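Visit report: Hullico propulsion and integration site, open day

February 19, 2026

Hullico opened its small-launcher site to outside visitors for one day, the first time it has done so since moving the second-stage work in from Dafis. Registration closed at 482 people. I was in the second group, led by Khanyisile Ndlovu of the test engineering section.

Stage integration

The tour starts in the long hall where the Varnano upper stage is put together. Two stages were on horizontal cradles, one with the avionics ring fitted and one bare. Varnano burns liquid methane and oxygen through a single pressure-fed engine, and the tanks are aluminium-lithium with a common bulkhead. Ndlovu gave the dry mass of the stage as 209 kilograms and said the target for the next build is lower, mostly through a lighter thrust structure.

Harness routing is still done by hand. Each run is checked against a printed drawing and signed off twice. A visitor asked about automating the step, and the answer was that at the present build rate the fixtures would cost more than the labour they replaced.

Bench work

Small parts go through a separate room off the main hall. Valve bodies, brackets and sensor mounts are inspected there before they are bagged and issued to the floor. Each part carries a traveller card listing material lot, torque values and the initials of whoever last handled it. We spent longer in this room than the schedule allowed, chiefly on the question of how rejected parts are quarantined.
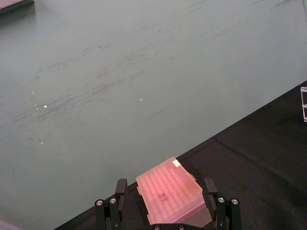
Engine test stand

The stand sits behind an earth berm at the far end of the property. No firing was scheduled. The control room was open, and Oratile Du Plessis took us through the record of the last campaign, which logged 1,946 seconds of accumulated run time across 15 starts. Two of those ended early on a chamber pressure limit. Du Plessis attributed both to a sensor line and showed the traces, where the redundant channel stays flat while the primary drifts.

Cryogenic storage is on the north side, with the oxygen and methane tanks on separate pads. Neighbours have raised the noise of venting at night, and Hullico now does its chilldown before dark where the test plan permits.

Funding and schedule

The closing talk covered money. Part of the Varnano work is paid for under the Tradodow launch programme, which releases funds against milestones. The next milestone is a full-duration firing with the flight-weight tank, planned for April. Questions on the price per launch were declined.

Practical notes

Closed shoes are required in all areas. Phones stay in lockers for the test stand portion. Parking is on gravel beside the east gate, and the walk to reception is longer than the site map suggests – allow extra time at the security desk.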